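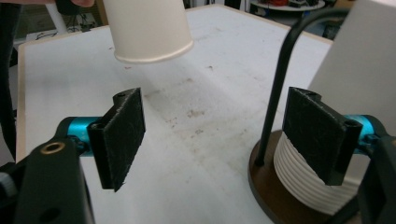 Course notes, Unit 3: Cups, stacks and single-serve service

These notes go with the Sunday session of the Mastumport café and catering short course. Read them before you come in, since we start on the bench at the beginning of the session and the talking part is kept short. The written task at the end is due the following week.

## 3.1 Why a whole unit on paper cups

Most of you will spend more time with disposable cups than with any other piece of equipment. A machine gets a trained operator and a service contract. The cup gets whoever is nearest. In the assessments last May, more marks were lost on cup handling than on milk texture, and almost all of them came from two faults: fingers on the rim, and two cups taken where one was wanted.

The unit covers the parts of the cup, how cups nest, how to take one from a stack, how to set up a station and how to keep it clean. Lids and sleeves are touched on only briefly. They come back in Unit 4 with the takeaway counter.

## 3.2 Parts of the cup

You need to use these terms in your written work.

**Rim (rolled lip).** The top edge of the sidewall, curled outward on itself. The roll stiffens the mouth of the cup and gives the lid something to grip. It is also where the customer's mouth goes, so it is the part you don't touch. A flattened or split roll means the cup goes in the bin, even if it would probably hold.

**Sidewall.** The tapered body. It is a flat fan-shaped blank wrapped into a cone and sealed along one seam.

**Side seam.** The overlap where the blank is joined. Fit the lid so that its drinking hole sits away from the seam. The roll is thicker there and a lid seals less well over it, so a drinker tipping the cup on that side can get a dribble down the front.

**Base disc.** A separate circle of board, sealed into the bottom of the sidewall.

**Foot (base recess).** The short skirt below the base disc. The cup stands on this, and it keeps the disc off the bench. Liquid on the bench will wick into the foot through the cut edge of the board, which is one reason to keep the station dry.

**Lining.** The coating on the inside that stops the board soaking through. Hot cups are usually lined on the inside only. Cups made for cold drinks are often coated on both sides, because condensation forms on the outside. Check the carton before you order, as the two are easy to mix up once they are out of the sleeve.

## 3.3 Nesting

Cups nest because they taper. Each one slides into the next until something stops it, and in a well-made cup the stop is designed in, so that the sidewalls don't wedge together. The distance between one rim and the next is the stacking height (some suppliers call it the nesting pitch). You can see it as the row of even rings down the side of a stack.

Look at those rings when you set up. If they are evenly spaced, the cups will come apart one at a time. A gap that is narrower than its neighbours means two cups have been pushed together, and that pair will probably come off as one.

Cups jam for the following reasons:

- The stack has been pressed down, usually by someone making room for a second sleeve on top.
- The cups have been stored somewhere damp and the board has swollen a little.
- A cup has been squeezed out of round.
- Two makes have been mixed in the same stack. Even when the volume printed on the carton is the same, the taper may not be.
- Air can't get in between the cups. A fast straight pull makes a partial vacuum under the cup, and the next one follows it.

The last one is technique, and we deal with it in 3.4.

## 3.4 Taking a single cup

There are two ways of keeping an open stack, rim down and rim up. We teach rim down for any stack standing on a bench. The mouths face the bench, dust can't settle inside, and the part you naturally reach for is the foot, which is the part you are allowed to touch.

**From a rim-down stack**

1. Dry your hands. Damp fingers slip on the board and leave marks.
2. Steady the stack with your other hand, low on the sidewall. Light pressure only.
3. Take the top cup by the foot end, thumb on one side and two fingers on the other.
4. Turn it slightly before you lift. A few degrees is enough to break the seal and let air in.
5. Lift straight up until the rim is clear of the cup below. If you tilt early, the rim drags and the next cup comes too.
6. Check the inside as you turn it over. You are looking for a second cup, a loose bit of board, or anything that has no business being in there.
7. Set it down on its foot, holding it by the lower half of the sidewall.

Keep your fingers on the outside for all of this. Pinching the rim with one finger inside the mouth is a fail in the practical, and so is blowing into a stack to separate it.

**From a tube dispenser**

The cups hang foot down and you draw them out from below. Hold the lower part of the cup, turn slightly, pull straight down. If two come out, don't push one back up the tube. Put the extra on the bench, rim down on a clean surface, and use it for the next order.

**Putting cups back**

A clean, unused cup may go back on a rim-down stack. Hold it by the foot, mouth down, over the centre of the stack and lower it until it rests. Don't press. A cup that has been on the floor, on a dirty bench or in a customer's hand doesn't go back.

## 3.5 Setting up the station

A cup station needs less room than people give it, but what it has must be kept for that purpose.

**Surface.** White or pale tops are preferred because they show coffee marks and grounds. A top that has been in use for a few years will have scuffs and stains that no longer come off, and that is acceptable so long as the surface is sound. Raised or split edging is a different matter, particularly on timber-edged tables, as the join holds moisture. Report it.

**Base.** Stand the stack on a tray or stand. It keeps the bottom rims off the bench when something is spilled, and it marks where the stack lives.

**Height of stack.** Keep it low enough that you can lift a cup off the top with your elbow below your shoulder. A tall stack looks well stocked and falls over in the first rush.

**Position.** On your non-pouring side, away from the steam wand and the sink. Lids go beyond the cups so that you reach for them in the order you use them.

**Spare sleeves.** Closed, under the bench or on a shelf, never on the floor. Open the sleeve at the foot end, slide the cups out onto the stand with the plastic still around them, then draw the plastic up and off. Done this way you don't handle the rims at all.

The training room has stock from Du Plessis and from Mivham. They look similar in the sleeve and don't nest properly with each other, so please keep them on their own shelves. The Mirnatent lids fit only the Mivham cups.

## 3.6 Cleaning

Clear, wipe, sanitise, dry, in that order. The usual mistake is to wipe around the stack. Move it. Grounds and sugar collect against the base, and the next time the stack is shifted they get dragged across the bench.

- Lift the whole stand, cups included, and put it somewhere clean.
- Brush dry specks into your hand or a pan before you use a wet cloth. Wetting them first makes a brown streak that you then have to clean twice.
- Wipe from the clean end toward the dirty end.
- Spray sanitiser onto the cloth when there are open cups nearby, never over them.
- Let the surface dry fully before the stand goes back.

At close, sleeve any cups left out or cover them with the lidded tub. Cups left uncovered overnight are thrown out.

## 3.7 Terms to know

| Term | Meaning |
|---|---|
| Blank | The flat fan-shaped piece that forms the sidewall |
| Double pull | Two cups taken as one |
| Foot | Skirt below the base disc, on which the cup stands |
| Out of round | Mouth no longer circular |
| Sleeve (packing) | Plastic tube the cups are supplied in |
| Sleeve (service) | Cardboard band fitted around a hot cup |
| Stacking height | Distance from one rim to the next in a nested stack |

Note that "sleeve" has two meanings. In written answers say which one you mean.

## 3.8 Practical

You will work in pairs, one taking cups and one watching, then swap. Each person takes 12 cups from a rim-down stack and sets them out foot down in a row. The watcher records double pulls, rim touches and any cup tipped over. Then return the cups to the stack in the same way and start again with your other hand.

Speed isn't marked. Most people slow down when they are watched and that is fine.

## 3.9 Written task

One page, handwritten or typed. Sketch the cup station at your own workplace, or the training room bench if you aren't working yet. Mark where the stack, lids, spare sleeves and bin are. Then describe one change you would make and what it would do to the order in which you reach for things. Label the sketch using the terms in 3.2 and 3.7.

Hand it in to Themba Shabalala or leave it in the tray in room 105. If you missed Unit 2, do the reading for that first – the bench layout section is assumed here and won't be repeated.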